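Grikel Workshop Notes
18 August 2019
Reading time: 2 min
Print | E-mail

A few of you asked what we've been up to at Pirstead all summer, so pour yourself a coffee, I'm going to go on a bit.

We're teaching Grikel to handle kitchen stuff, and the way you teach it is you do the thing yourself, through its arms, over and over, and save every go. Open, reach in, take out, close. Then again with your elbow a little higher. It's a lot like teaching a kid to tie shoes, except the kid wants 1,265 shoes first.

That's the number as of last night, by the way! 1,265 saved examples. I did a little dance in my socks.

The drawer examples came in fast. You pull, you push, you're done, and the learner picked up the idea after one long weekend of training (I still don't fully trust it with the sticky drawer, but then I don't trust me with the sticky drawer either).

Fridges are another story. A fridge has a door that wants to swing wherever it likes, and shelves made of wire, and everything inside is white on white, so the depth readings get all dreamy and vague back there. I love fridges now. I have opinions about gaskets.

What we do is work in sets of 25. After each set I go back through and toss the ones where I hesitated, and oh boy do I hesitate. A pause that feels like nothing to you is a whole lesson to the learner. Early on it picked up my habit of stopping to think right before the shelf, and it would stop there too, very politely, forever.

So now I talk myself through it out loud before I start, and then I keep moving. Bottom shelf first, as it's the harder reach and I'd like to get it over with while my shoulders are fresh.

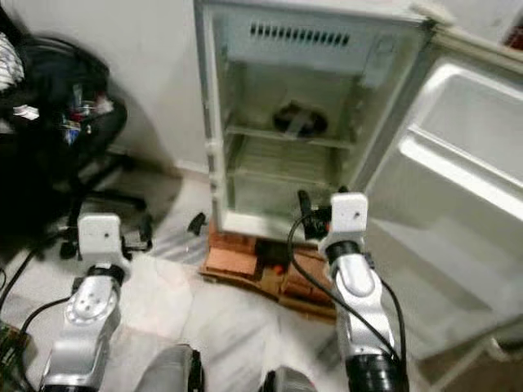

Right arm going for the lower part of the fridge, left arm keeping out of it.

We're keeping 2 kinds of reach for now, a straight-in one and one that comes from the side. Mixing them in the same set made the learner mushy, it would split the difference and aim for a spot that was no good to anyone. Separate sets, much happier.

Next up is the Mevenitz set, with the door starting half closed, and I'm hoping to have that wrapped up by October. If you've done door work with two arms and have tips, please please write, I read everything, even if it takes me a while to answer.

Okay, back to my wire shelves. Thanks for sticking with me through such a long one!

Recent posts
The sticky drawer, part 2
Moving the bench to Pirstead
What Leitão taught us about cables
Naming our files so we can find them again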